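Home Papers Search

4.2 Moving the old pages

When Mirnholm took its new name, there were 458 web pages to rehouse.

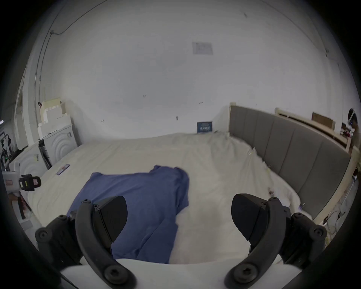
Abla Karam

We began, rather slowly, with the menus, and asked everyone for their views.
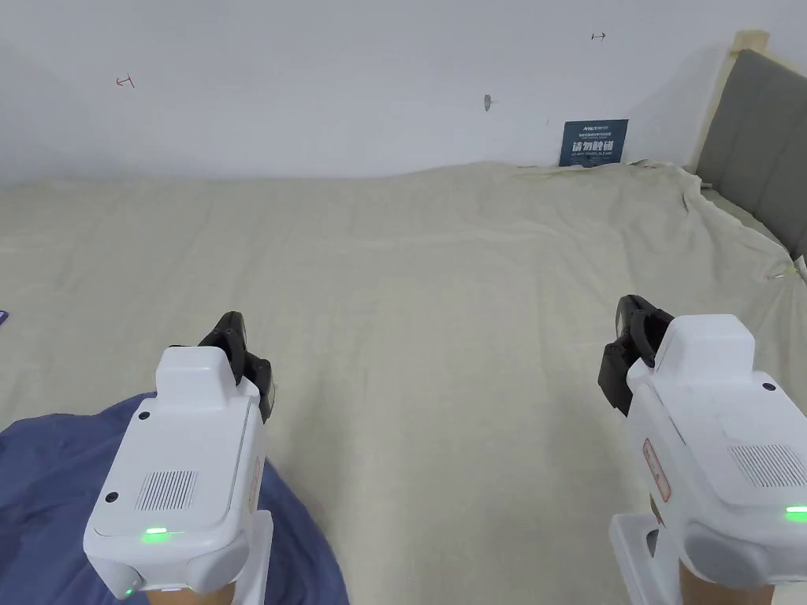

Surely the old links matter more, came one reply, and we were so glad of it. Those went first, then, and the new logo waited until November.

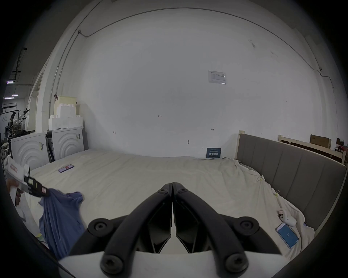
Figure 2. Two phones on a cream-coloured sheet.

We wrote the redirects by hand, a long but quite pleasant job,

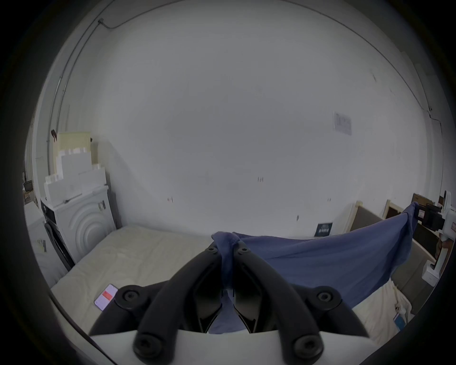 and only nine pages had to be written afresh.

© Skisodness Papers | Contact | Back to top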